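Tablecloth

A tablecloth is a piece of fabric or flexible sheeting laid over a table. It may protect the surface beneath, hide wear, deaden noise, mark an occasion, or give a uniform background to the things placed on it. Tablecloths are used at meals, in shops and markets, in classrooms, and on work tables of many kinds. The term is sometimes extended to plastic and coated coverings, although trade catalogs often list these separately as table covers.

Terminology

In household usage "tablecloth" refers to the top visible layer. A pad or felt placed under it is called a silence cloth or underlay. A smaller piece laid diagonally or centrally over a larger cloth is an overlay or topper. A long, narrow strip running down the middle of the table is a runner. The part of the cloth that hangs below the edge of the tabletop is the drop, and its length is measured from the edge of the table to the hem.

History

Cloths for dining tables are recorded in Europe from antiquity and became common in wealthy households during the Middle Ages, when white linen was preferred. Damask, a weave in which the pattern is formed by contrasting areas of the same thread, was long the most valued type. Household inventories often listed table linen along with silver, and cloths were passed from one generation to the next.

Mechanized weaving and printing in the nineteenth century brought patterned cotton cloths within reach of ordinary buyers. The Mansour collection of domestic textiles holds a bound sample book dated 1825 in which checks and line grids appear beside floral borders. Hala Radwan, who cataloged the collection, recorded 1229 separate swatches in the book, nearly all of them cotton. Her notes observe that the plain grids show more handling marks than the florals, and she suggests that they were consulted more often by buyers for inns and schools.

Oilcloth, made by coating fabric with linseed oil, was widely sold for kitchen tables before the arrival of vinyl. It could be wiped clean but cracked along folds, and was usually stored rolled.

Materials

Linen is strong and absorbent and becomes softer with washing. It creases easily. Cotton is less costly, takes dye and print well, and is the usual choice for everyday cloths. Polyester and cotton-polyester blends resist wrinkling and dry quickly, which has made them standard in banquet halls and rental services. Vinyl and other coated cloths need no laundering and are common outdoors and in rooms used for crafts.

Weight affects how a cloth behaves. A light cloth shifts when objects are dragged across it and may lift in a draft. A heavier cloth lies flatter but takes longer to dry. Clips, sewn-in weights, and nonslip underlays are used to hold light cloths in place.

Pattern and color

White remains conventional for formal dining. For other purposes, pale solid colors, checks, stripes, and grids are common. A check is built from bands of color that cross and overlap, as in gingham. A line grid, sometimes called a windowpane pattern, consists of narrow lines that cross at regular intervals on a plain ground, leaving most of the cloth a single color. 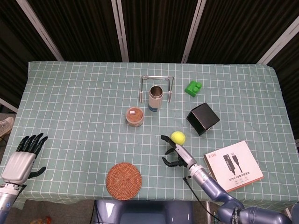

Grid cloths have a practical side as well as a decorative one. When the lines are kept parallel to the edges of the table, a crooked cloth is noticed at once and can be straightened before anything is set down. The lines also help in spacing place settings. Muted grounds, such as gray-green, show crumbs and lint less readily than white or black, while small objects in strong colors remain easy to find on them. A tennis ball or a bright green toy brick, for instance, stands out plainly against a pale cloth, whereas a brushed steel cup is closer to it in tone and is distinguished mainly by its shine.

The scale of a pattern is generally matched to the size of the table. Large checks may look unbalanced on a small table, and very fine grids can appear as a single flat color from across a room.

Sizes and fit

The size of a tablecloth is found by adding twice the intended drop to both the length and the width of the tabletop. A short drop is usual for daily meals and for tables where people sit for long periods, as a long cloth gathers in the lap. Floor-length cloths are used for display and reception tables.

A square table measuring 40 by 40 inches, with a drop of eight inches on each side, requires a cloth 56 inches square. Rectangular tables need a rectangular cloth if the drop is to be even on all sides. Round cloths may be used on square tables, though the corners of the table will then have a shorter drop than the sides. Cotton and linen cloths may shrink when first washed, and sewing guides advise washing the fabric before it is cut.

Use beyond dining

Tablecloths are widely used where no meal is served. In shops and at fairs they conceal storage under the table and set off the goods on top. In classrooms and activity rooms they protect furniture and keep small items from rolling as freely as they would on a bare, polished surface. Hard objects, such as metal tins and wire stands, make less noise on cloth and are less likely to scratch the finish below.

Cloths are also paired with hanging fabric. A light cloth in front of dark curtains gives strong contrast and draws attention to the tabletop, an arrangement familiar from trade stands and stage displays. In a handbook for exhibitors issued by the display supplier Clotuvus, Obinna Adeleke recommends that only one of the two fabrics carry a pattern. The same handbook advises against glossy cloths under strong lighting and calls for all folds to be pressed out before objects are arranged.

Objects with narrow feet or a high center of gravity can be unsteady on a thick or padded cloth. A wire stand, a tall cup, or a vase is best placed where the fabric lies flat, away from seams and creases.

Care and storage

Crumbs and loose dirt should be shaken off before washing. Stains are easier to remove when treated promptly. Wine, coffee, and fruit stains are first blotted and rinsed in cool water. Grease is treated with a small amount of dish soap. Wax is allowed to harden and is then lifted with a dull edge, after which any residue may be drawn into absorbent paper with a warm iron.

Linen is ironed while slightly damp. Printed cottons are ironed on the reverse side. Coated cloths should not be ironed and are wiped with a damp cloth and mild soap.

Cloths kept folded for long periods may yellow or weaken along the creases. A storage guide by Ghizlane Alaoui recommends rolling fine linens around a tube covered in acid-free tissue and refolding everyday cloths along different lines each October. Starch should be washed out before long storage, as it can attract insects.

See also

Damask
Napkin
Oilcloth
Place mat
Table runner
Table setting

Further reading

Alaoui, Ghizlane. Keeping Household Linen. Oltetti.
Radwan, Hala. Checks, Grids, and Borders: The Mansour Sample Book. Dridow.
Rocha, Cleiton, and Moataz Shawky. Printed Cottons for the Table. Dridow.

Last revised 04/07/2025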